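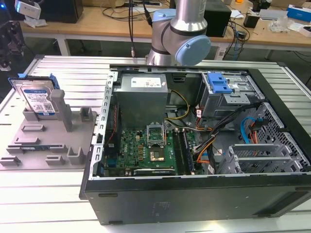
4. Asincronía entre contrabajo y mandolina en conjuntos de cuerda sin percusión

4.1. Corpus y selección de pasajes

El análisis se limita a la parte del corpus Deler grabada en la sala Heslow, en Clurncombe, durante el mes de octubre. Participaron cuatro conjuntos con plantilla fija de banjo, mandolina, guitarra, violín y contrabajo, y cada uno interpretó las mismas once piezas instrumentales en compás binario. Las versiones cantadas quedaron excluidas, dado que el acompañamiento reduce la densidad de ataques en las frases vocales y altera la función de la mandolina.

En una agrupación sin batería, el pulso se reparte de manera habitual entre el contrabajo, que articula las partes fuertes, y el golpe apagado de la mandolina en las partes débiles. La literatura sobre el género describe este reparto en términos cualitativos y suele atribuir al contrabajo un papel conductor. La hipótesis examinada en esta sección es más restringida: si la posición del golpe débil respecto del punto medio entre dos ataques de contrabajo depende del instrumento que lleva la melodía en ese momento.

De cada pieza se extrajeron los pasajes en que un único instrumento desempeña la función solista durante una sección completa de la forma. Se descartaron las introducciones, las codas y los compases de relevo entre solistas, donde la mandolina abandona con frecuencia el patrón. También se descartaron los pasajes en que la solista es la propia mandolina, que en los conjuntos estudiados deja el golpe débil a cargo de la guitarra o del banjo. El tratamiento de ese caso requeriría un modelo de ataque distinto y no se aborda.

4.2. Anotación de los ataques

La captación se hizo con un micrófono de proximidad por instrumento y un par estereofónico central. El par se utilizó solo para comprobar la alineación de las pistas. La diafonía entre contrabajo y guitarra resultó apreciable en la región grave, de modo que la señal del contrabajo se filtró antes de la detección, con el mismo filtro aplicado en ambos sentidos para no introducir retardo de fase.

La detección automática se realizó con Tanui, configurado con función de novedad espectral para la mandolina y con envolvente de energía para el contrabajo. El ataque del contrabajo pulsado es lento en comparación con el de la mandolina, y la elección del instante de referencia no es trivial. Se adoptó el punto de máxima pendiente de la envolvente. Los cálculos se repitieron con el punto de primer cruce del umbral, lo que desplaza todas las asincronías en el mismo sentido y deja sin cambios las diferencias entre condiciones.

Dos anotadores revisaron de forma independiente una submuestra de 700 ataques, repartidos entre los cuatro conjuntos. Los desacuerdos se concentraron en los pasajes de contrabajo con notas ligadas y en los finales de frase en que la mandolina deja sonar el acorde. Estos casos se resolvieron por audición conjunta. Los que siguieron siendo ambiguos se marcaron como ausentes y no se imputaron.

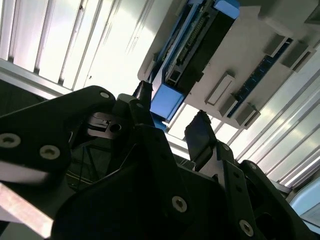 Figura 2. Vista desde abajo: placas y soportes negros con tornillos plateados; en la parte superior, dos luminarias de techo y un estante blanco con equipo electrónico azul.

4.3. Definición de la medida

Sea b(k) el instante del ataque k-ésimo del contrabajo y m(k) el instante del golpe de mandolina comprendido entre b(k) y b(k+1). La posición relativa del golpe débil se define como

r(k) = [m(k) − b(k)] / [b(k+1) − b(k)]

de manera que un valor de un medio corresponde a la subdivisión exacta. Los valores inferiores indican anticipación y los superiores, retraso. La normalización por el intervalo local permite comparar piezas de tempo distinto, aunque no elimina por completo la dependencia del tempo, que se incluyó como covariable.

La variable r(k) se modeló mediante una regresión lineal de efectos mixtos, con el instrumento solista y el tempo local como efectos fijos. La pieza y el conjunto se introdujeron como efectos aleatorios cruzados. Con cuatro conjuntos, la varianza entre agrupaciones se estima con poca precisión, y por ello se ajustó además un modelo con el conjunto como efecto fijo. Las conclusiones se formulan únicamente cuando ambos modelos coinciden en signo y en orden de magnitud.

La autocorrelación de los residuos es positiva a corto plazo, como cabe esperar de una serie con corrección de fase entre intérpretes. Los intervalos de confianza se obtuvieron por remuestreo de bloques, tomando como bloque la sección formal completa.

4.4. Resultados

El golpe débil se adelanta respecto del punto medio en los pasajes con banjo solista y se aproxima a él cuando el solista es el violín. La guitarra solista ocupa una posición intermedia, con mayor dispersión. El orden de las tres condiciones se mantiene en todos los conjuntos, si bien en uno de ellos la diferencia entre guitarra y violín no se distingue de cero.

El efecto del tempo es de signo contrario al previsto. En las piezas rápidas la anticipación disminuye, y la distribución de r(k) se estrecha. Una explicación posible es el límite motor del rasgueo apagado, que a tempo alto deja menos margen para desplazar el ataque. Con los datos disponibles no se puede separar esta explicación de un cambio deliberado de estilo, pues ninguna pieza se grabó a más de un tempo.

La variabilidad de los intervalos del contrabajo no difiere entre condiciones. El desplazamiento observado debe atribuirse, por tanto, al golpe de mandolina y no a una irregularidad de la referencia. La asimetría entre los dos instrumentos es compatible con un esquema en que el contrabajista mantiene su periodo y el mandolinista ajusta la fase según la densidad de la línea melódica.
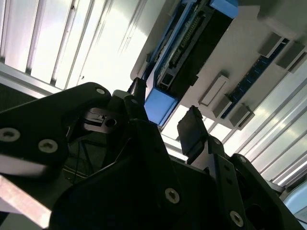

Nota complementaria a la sección 4
Josphat Mrema y Da-eun Tak

La medida r(k) supone que la referencia perceptiva del compás es el contrabajo. En los pasajes con banjo solista la suposición es discutible: el arpegio continuo proporciona una rejilla de subdivisión más densa, y un oyente podría situar el pulso en ella. Se recalculó la posición del golpe débil tomando como referencia los ataques de banjo más próximos a cada parte fuerte. La anticipación se reduce, pero conserva el signo.

Queda pendiente la cuestión del centro perceptivo. El instante acústico de máxima pendiente no coincide necesariamente con el instante en que se percibe la nota, y la discrepancia es mayor en sonidos graves de ataque gradual. Una corrección constante por instrumento trasladaría el origen de la escala sin modificar el contraste entre solistas. Una corrección dependiente de la intensidad sí podría modificarlo, ya que el contrabajo se toca con menor fuerza bajo el violín en dos de los conjuntos.

Las anotaciones de ataques y los guiones de análisis se distribuyen junto con el corpus Deler. Los autores agradecen a Mercy Shemweta la revisión de las anotaciones de contrabajo y a Yee-man Hsueh sus observaciones sobre el remuestreo por bloques.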